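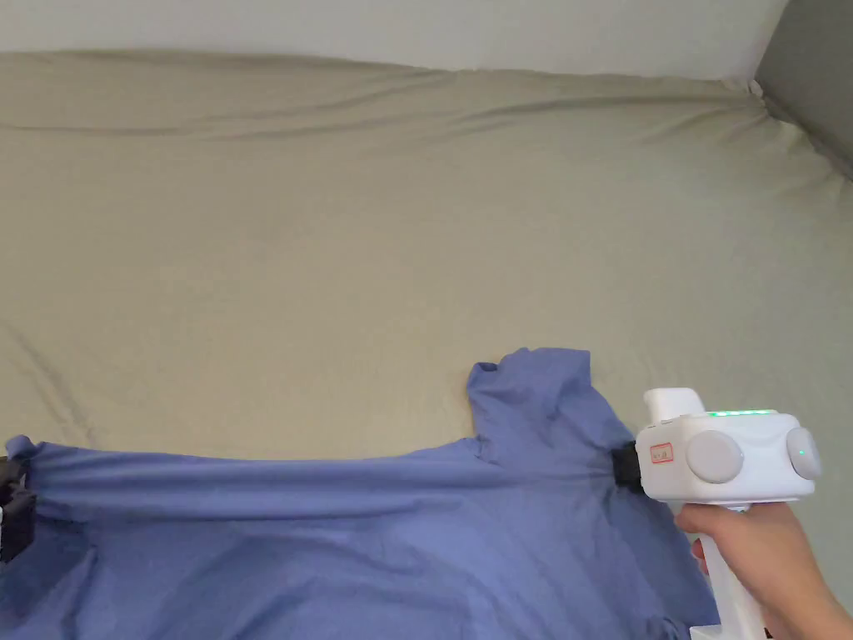 Ticket 2112
Subject: Orders from the web shop arrive twice in the stock program
Opened by: Flurina Hubmann, Rüegg textiles, Flinau branch
Priority: normal, changed to high on the second day
Status: closed

First message, 08:40

Good morning,

Since the update in June we have a problem with the orders from our web shop. Some of them are coming into Trendport two times. The customer sees only one order and pays only once, but in our stock list the goods are taken away twice. I noticed it with the bed linen, where the program says we have minus 8 pieces of one article and the shelf is well filled.

What I have checked already:
The two orders have the same customer, the same articles and the same total.
The order number is different. The second one is always the next free number.
The time is the same to the minute, but I can't see the seconds.
It does not happen with orders that we type in by hand at the counter.

I have not deleted anything, so that you can look at it. Please tell me if I may cancel the second order in the normal way, or if this will send an e-mail to the customer. I would like to avoid that.

With kind regards
Flurina Hubmann

Reply from Gurus support, 10:15

Hello Flurina,

Thanks for the clear report. Please don't cancel yet, the customer would get a cancellation mail. Could you send us the import log? You find it under Administration, Interfaces, Web shop, Log. Choose "Detailed" and export one full day. Also, how do your customers pay in most cases?

Message, 11:30

Hello,

The log is attached. I had to export it in two parts, as the program stops after 3000 lines and shows a grey window with no text in it. I closed this window with the Escape key and nothing bad happened, but maybe you want to know about it.

Most customers pay by card, and a smaller part by invoice. After your question I went through the double orders again. All of them are paid by card. I did not find one with invoice. I should have seen this earlier, sorry.

Reply from Gurus support, 14:05

That helps a lot. In the log each of these orders is delivered to Trendport by two messages, "order placed" and then "payment confirmed". The second message should only change the status of the existing order. After the update it seems to create a new one if it comes in very quickly, before the first is saved.

As a test, please go to Interfaces, Web shop, Timing and set "Wait before processing payment" from 0 to 2000. The value is in milliseconds. Save, then restart the import service.

Message, 15:20

I have set the value and saved it. Where do I restart the import service? In the menu I find only "Pause" and "Continue". I have now pressed Pause, waited one minute and pressed Continue. I don't know if this counts as a restart.

Reply from Gurus support, 15:35

It does not, unfortunately. The service runs on your server and only a user with administrator rights can restart it. Is there anybody at the main office who can do this?

Second day, message, 09:10

Good morning,

Our main office restarted the service yesterday evening. During the night we received card orders, and one of them is double again. The others are correct. So it is better than before, but it is not solved. I ask you to raise the priority, as we are doing the stock count for the half year soon and I cannot count against a wrong list.

One more thing I noticed: the double order of this night has a voucher code. I looked back at the old ones and there are some with a voucher and some without, so perhaps it means nothing.

Reply from Gurus support, 11:50

Priority is now high. The voucher does matter: with a voucher the shop calculates the total again, and the first message takes longer to save. The waiting time was too short for this case. A longer one would only hide the fault, so we have prepared a correction for the import. It compares the shop's own reference number before it creates anything. We can install it today after closing time, if you agree.

Message, 12:05

I agree. We close at 18:30. Please leave the counter computer on the left side running – it prints the delivery notes in the evening.

Third day, message, 10:45

The correction is installed and I made three test orders: one by card, one by card with voucher, one by invoice. Each came in only once. The real orders of this morning are correct too.

Open points from my side:
The old double orders are still in the list. Can you remove them without a mail to the customers?
May the waiting time go back to 0?
The empty grey window at the export.

Reply from Gurus support, 13:20

The duplicates have been removed on our side, no mails were sent, and the stock was booked back. Please check the article with the negative number. The waiting time can go back to 0. For the grey window we have opened a separate ticket, you will get a copy.

Message, 14:00

The article is right now, I counted the shelf and compared. Waiting time is set to 0 and the main office will restart the service tonight. From my side you can close this ticket. Thank you for the patience with my questions.

Flurina Hubmann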